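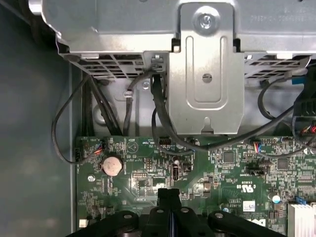
About Gosum

August - by the Gosum workshop desk
Reading time: 5 min

Gosum services, refurbishes and recycles desktop computers for schools, clinics and small offices. The work is done in one building in Trastberg. We handle desktops only. Laptops, printers and monitors are passed to other firms in the area, and we can supply a list on request.

The company started as the repair counter of an office supply store. When the store closed, the counter kept its benches, its parts shelves and most of its customers. The current workshop has 500 square meters of floor, divided into intake, bench, test and storage. Intake and storage share a loading door on the north side of the building.

What we work on

Most of the machines we receive are business desktops in steel cases, usually retired from an office after one lease period. They are plain, heavy and well suited to repair. The drive cage is normally a single sheet-metal part held by a few screws, and it can be removed without disturbing the motherboard. Cables are the slower part of the job. Factory routing tends to be tight, and a cable that has been moved once by a previous technician is rarely put back where it was.

For that reason our bench procedure treats cable routing as a step of its own. Before a cage comes out, the technician records which cables pass under it, which pass in front of the board and where each clip is fixed. After reassembly, the same record is checked line by line. Slack is kept clear of fans and out of the path of the side panel. Spare connectors are tied back and are not left lying on the board.

Bench procedure

A standard refurbishment follows a fixed order:

Intake and labeling
Removal and logging of all drives
Data erasure, or physical destruction if the contract asks for it
Removal of the drive cage and fans
Cleaning of the case, grilles and heat sink
Replacement of worn parts
Reassembly, cable check and power-on
Load test
Final inspection and packing

Screws are kept in a divided tray, one compartment per stage. Cage screws and board screws often look alike and differ in thread, and mixing them is the most common cause of a stripped hole. Damaged screws are replaced from stock. We do not enlarge holes or use adhesive in place of a fastener.

Cleaning is done with brushes and low-pressure air. Vent grilles are cleaned from both sides. Stamped steel parts have sharp inner edges, so gloves are worn for any work inside a drive cage - this applies to visitors and trainees as well.

The load test runs overnight. A machine that restarts, throttles or reports a memory error during the test goes back to the bench with a written fault note. It does not go to packing until it has passed a full test from the beginning.

Parts and materials

We keep 700 part numbers on the shelf. The majority are power supplies, fans, memory modules and drive brackets for older cases. Brackets are worth mentioning separately. They are cheap when new and hard to find later, and a missing bracket can keep an otherwise sound machine out of service. We remove and store brackets, cable clips and blanking plates from every case that is scrapped.

Steel cases that cannot be reused are stripped and sent to Gatti, a metals processor. Circuit boards and cables are sorted into separate bins and collected under a different contract. Customers receive a weight report for each material.

Records

All jobs are tracked in Clenness, our own workshop database. Each machine has one entry from intake to dispatch, containing its serial number, the parts fitted, the erasure result and the load test log. Customers with a service contract can request the full entry at any time. Entries are kept for 5 years.

Capacity and lead times

The workshop can process 80 machines per week under normal conditions. School orders are concentrated in the summer, and lead times are longer then. Single machines from walk-in customers are accepted in the morning, from 8:30 until noon. Collection is available until 5:00 p.m.

We do not carry out component-level board repair. Boards with failed voltage regulators or lifted traces are replaced or the machine is scrapped, after the customer has been told the cost of each option.

Contact: use the form on the Service page or call the workshop desk during opening hours
Copyright Gosum, Trastberg. All rights reserved.
Back to top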